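Programming a One-Night Short Film Showcase: Darkomik
Final project report, Arts Administration practicum
Spring semester

1. Background

Darkomik is an evening of short films that mix comedy with horror or crime. Our group of four took it on as our practicum project after the class that started it graduated. They left us a login for the submission inbox, a box of programs, and an agreement with the Allska, a single-screen theater six blocks from campus. The theater lets us have the house for one evening in April if we are out by 11 p.m. and if a theater employee runs the projector.

The assignment asked each group to document one arts event from planning through wrap-up. We chose to focus on selection and running order. Publicity and ticketing are covered only where they affected those two things.

2. Call for films

The call opened in November and closed in February. Films had to be 20 minutes or less, finished within the last two years, and submitted by a student or recent graduate. There was no entry fee. We posted the call on the department page and sent it to film programs at other schools in the state.

We received 58 films. More than half came in during the last three days, which made our viewing schedule useless. Six were over the length limit. We wrote to those filmmakers and two sent shorter cuts. Three entries had links that expired before anyone watched them, and only one of the three filmmakers answered our email.

Next time the call should ask for a downloadable file in addition to a link.

3. Scoring

Every film was watched by at least two members of the group, who scored it from 1 to 5 on story, sound, picture, and fit with the theme. A third member watched any film where the two totals differed by more than four points.

Sound turned out to matter more than we planned for. Several films that were funny on a laptop with headphones had dialogue that could not be understood on the theater speakers. We learned this at a test screening in March, after the first list was already made, and dropped two films because of it. The filmmakers had not been told yet, so no invitation had to be taken back.

The "fit with the theme" score caused the most argument. One of us read it as "has a joke and a dead body." Another gave high marks to anything uncomfortable. We should have watched three or four films together before scoring alone. The spread on that category was wider than on the other three combined.

4. Final program

We selected 13 films with a total running time of 103 minutes, not counting the intermission. The longest was Tu, an 18-minute film about two sisters who inherit a funeral home and its parking tickets. The shortest was a two-minute animation with no dialogue.

5. Running order

Our first order went from lightest to darkest. When we watched it straight through, the second half dragged, and the three slowest films played back to back. The second version alternated long and short films and put Tu right before the intermission. We kept that one with a single change — the silent animation moved to the opening spot, so that latecomers finding their seats would not talk over dialogue.

To work out the timing we used Grostimer, a spreadsheet one of us built for a different class. It adds up running times, gaps, and introductions and shows the clock time when each film should start. It assumed 15 seconds between films. The real gaps were closer to 30, because the projectionist faded the house sound each time. We ended four minutes late and were still out before 11.

6. Budget

The department gave us $400. The largest expense was the theater employee's hours, followed by printed programs and a hard drive. Captions were made by group members at no cost. Ticket money went to the Allska under the agreement, so it does not appear in our accounts.

7. Audience response

We put a half-page survey inside each program. Return was low, mainly due to a shortage of pens. Of the people who did fill it out, most named Tu or the opening animation as a favorite. The most common complaint was that the intermission was too short for the line at the concession stand. A few people asked for a list of filmmakers' websites, and we have since added one to the event page.

8. What we would change

Close the call two weeks earlier. Score a few films as a group before splitting up. Hold the theater sound test before making the first list. Set Grostimer to 30-second gaps. Bring pens.

We also think Darkomik needs a written handover. Most of what we knew in the fall came from guessing at old emails. Our folder now has the call text, the score sheet, the running order in both versions, and the contact form for the theater. The score sheet still has a formula error in the tie column — check those totals by hand.

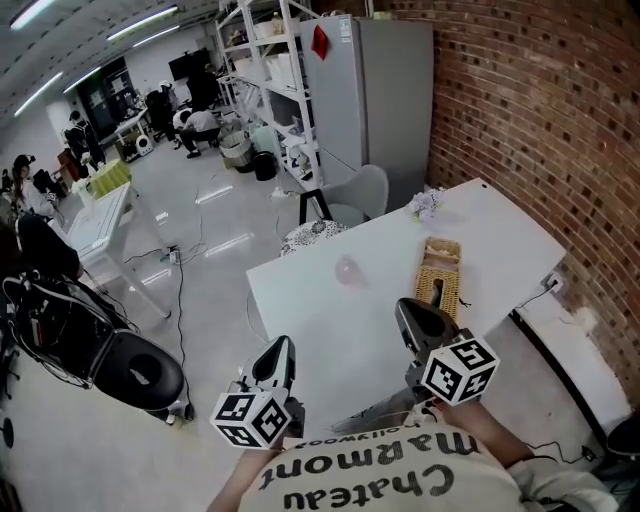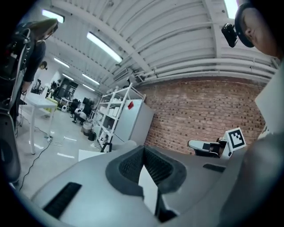 First picture: white table with wicker tissue box and flowers. Second picture: the same place, looking up, with the brick wall behind.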